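Parking at the Cisora bowling alley
Posted in Family Outings

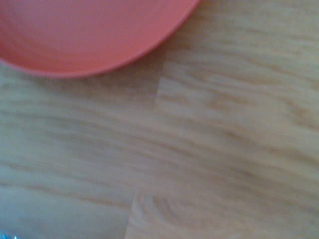
Zlata Panasiuk
Does Cisora charge for parking on league nights? We're taking the kids and don't want to get stuck paying twice.

Wen-hsiung Leung
The lot is free for the first 2 hours if you get your ticket stamped at the shoe counter. After that you pay at the machine by the exit - cards only when I went in August.

Jabari Mohamedi
We park on the street behind Pevitz and walk over. Lanes were slow, shoes were fine.

Vitalii Kuzmenko
Same as Wen-hsiung. Get the stamp before you bowl, the line is long later.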